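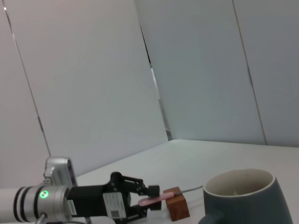

Slide 1. Pink handle, white tabletop.

Getting a Grip: Why Handles Deserve More Attention
Analyn Malabanan, Vindamthorpe Makers' Evening
Speaker notes

Slide 1 (title)
Leave this up while people find seats. Start on time even if the back row is still getting coffee.

Hello, welcome, thank you for giving up a Friday evening for handles! I teach basic woodworking, I fix tools for my neighbors, and I have been happily stuck on this one subject for years. Ask the room: what was the first handle you touched today? Take a few answers. Somebody will say the bathroom door, somebody will say a toothbrush, and then usually there's an argument over whether a toothbrush has a handle. (It does. Most of a toothbrush is handle.)

Slide 2 (the two jobs)
A handle has two jobs. It gives your hand somewhere to be, and it passes your effort along to the part that does the work. When a tool feels wrong, one of those jobs is usually going badly, and it helps a lot to know which one.

Pick up the paring knife with the fat handle, then the one with the skinny handle. Same blade length. Let the front row try them on an apple. The skinny one makes you pinch, and after a few minutes the base of your thumb starts complaining.

Slide 3 (power and precision)
Two broad ways of holding. Power grip: fingers wrapped around, thumb closing over, like a hammer. Precision grip: fingertips and thumb, like a pencil. Get everyone to mime both. Now mime turning a screwdriver — first breaking a stuck screw loose, then spinning it the rest of the way out. Your hand changes grip halfway through and you never told it to! I love this. A good screwdriver handle allows for it, wide at the back for the hard turn and narrower near the shank for the quick spin.

If there's time: mention that most of us own a drawer full of tools made for one kind of grip and used with the other.

Slide 4 (shape)
Pass around the three broom handles. Round, oval, and the one I shaved down with a spokeshave.

Round is easy to make and lets the tool spin in your hand. Fine for a broom. Bad for an ax, where you need to know which way the edge is facing without looking. That's what the oval is for. Close your eyes, hold the ax handle (head is OFF, say this out loud) and point to where the blade would be. Everybody gets it right.

Finger grooves: I have opinions. Molded grooves fit the hand of whoever made the mold. If your fingers are wider, you sit on the ridges all day. A gentle swell in the middle suits far more people.

Slide 5 (Murray's shovel)
Tell the shovel story but keep it short this time. Murray McKinnon brought me a digging shovel with a split handle and wanted it taped. It had belonged to his uncle on the farm out at Tondlow, and the wood was worn into a dip where the lower hand went. I made him a new one out of ash and copied the dip. He took it home, dug one row of potatoes, and came back to say the dip was in the wrong place. His uncle was a much taller man! We sanded it out and Murray has let it wear in by itself since then.

Pause for questions, people always want to ask about ash.

On ash: it's tough, it bends a little, and the grain is easy to read. Hickory is what I'd use for anything that hits. Look at the end of the handle in the store. You want the grain lines running the same way as the blade of the ax or hammer head. Put back anything with lines running out the side partway down.

Slide 6 (finish)
Hold up the varnished hammer and the oiled one. Varnish looks great on the rack and can feel slick once your palms are sweating. I scrape it off nearly everything I buy. Then boiled linseed oil, thin coats, wiped well. 

SAFETY, do not skip: oily rags can heat up and catch fire by themselves. Lay them flat outside to dry, never in a pile.

Sandpaper: I stop at 200 or whatever's closest in the box. Any smoother and you lose the bit of tooth that helps you hold on.

Slide 7 (hands change)
This is the part I care about most, so slow down.

My mother gardened until her knuckles got too sore to close around a trowel. We wrapped the handle in foam pipe insulation, which cost next to nothing, and she was back outside in May planting beans. A thicker, softer handle means the fingers don't have to close so far. Same trick works on pens, forks, vegetable peelers and crochet hooks.

Lever handles on doors are a gift to anyone with sore hands, or with both arms full of groceries. You can open one with an elbow. Changing a round knob to a lever takes me 5 minutes with a screwdriver, and I'd do it in every house on my street if they'd let me.

Ask: who here has changed a handle on something at home? Let two or three people talk. This went long at the Samonte library and it was the best part of the evening, so don't cut them off.

Slide 8 (try it)
Hand out the wooden blanks, the rasps and the cork tape. There are 50 blanks, so if the room is full, share. The task: take a blank and make it fit your own hand. Rub a little chalk on your palm, squeeze the blank, and see where the chalk lands. Bare patches mean the wood isn't meeting your hand there. Take a little off the high spots and try again.

Walk around. Look for people holding the rasp with one hand and the blank in midair, and get them to a clamp. Left-handers should do this with the left hand, remind them, they're used to being told otherwise.

Slide 9 (take home)
Ask them to go home and pick the one tool or utensil they always avoid in the drawer. Hold it the way they'd use it, for a full minute. Where does it press? Does it twist? Is it too short, so that the end digs into the palm? (Very common with cheap garden pruners and can openers.) Then fix one thing. Tape, foam, sandpaper, a new handle altogether.

I'm around until the building closes and I brought spare wedges for anybody with a loose hammer head. Please put the rasps back in the blue crate and sweep under your own chair.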